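Ritus Project, Manipulation Group
Minutes of the Results Meeting
May 31, 2018

Present: Agnes Nygård (chair), Brillard, Sfakianakis, the two students, and the undersigned, who was late and was therefore appointed to take minutes.

1. Minutes of the previous meeting

Approved. Sfakianakis asked that "spirited exchange" under item 4 be changed to "discussion." Brillard asked that it be left alone. Left alone.

2. Pausing before release

Brillard presented the comparison. For anyone who missed April: the old method lowers the object into the box and opens the fingers as soon as the planned height is reached. The new method stops at that height, gives the object a small sideways nudge, reads the resistance, and only then decides whether to let go. If the reading looks wrong the arm lifts, shifts a little and tries again, up to two times.

Out of 53 placements with the old method, 8 ended with the object on the rim or outside the box. Out of 53 with the new one, 2 did. Both of those were the same object in the same corner, and Brillard has stopped speaking of it by name.

Nygård wanted to know what the pause costs. Brillard said each cycle gets longer, and that he had left the timing off the slide to keep it readable. He was asked to put it back on and make it less readable. 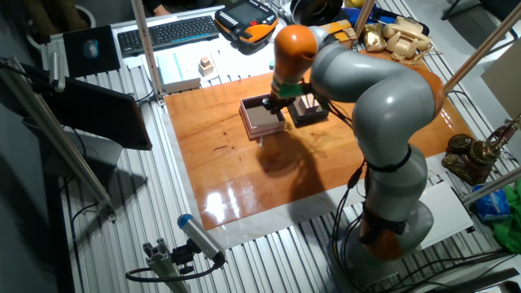

Sfakianakis objected that the box never moves between trials, so the method may simply have learned where one box is. Brillard replied that nothing in the method learns anything; it is a threshold and a nudge. Sfakianakis said in that case the threshold had been tuned on one box, and by hand, and by Brillard. This was conceded after a silence.

Agreed: repeat the whole comparison with the box in 8 positions, drawn at random before the session and written down. The threshold stays frozen. Brillard is not to "just check" it.

3. What counts as a failure

Longer than planned. The students scored the trials separately and disagreed on objects that came to rest leaning on the wall of the box. One called these placed. The other called them "placed, morally." Nygård ruled that an object inside the box is inside the box, whatever its posture, but that leaning gets its own column. The existing trials will be rescored from the recordings by both students, in different rooms.

Sfakianakis noted that the rescoring could change the headline result. Nygård said that was generally the risk with checking.

4. Planditness

The planner crashed again on startup. The fix remains starting it twice. Brillard considers this stable behavior. The bug stays open, where it has a good deal of company.

5. The write-up

Title still undecided. "Hesitant Release" has support. Sfakianakis feels it sounds like a press office. The related work section exists as a heading.

Nygård will not send anything out until the moved-box trials are in. Brillard asked whether a short version could go out sooner. It could not.

6. Any other business

The booking sheet for the robot cell is to be filled in before use. Writing "me" in the name column is to stop.

Actions
Brillard: timing figures back on the slide; freeze the threshold and send the value to everyone today.
Sfakianakis: draw the box positions and keep them to himself until the session.
Students: rescore all trials, with the leaning column.
Nygård: read the draft, such as it is.
Undersigned: arrive on time.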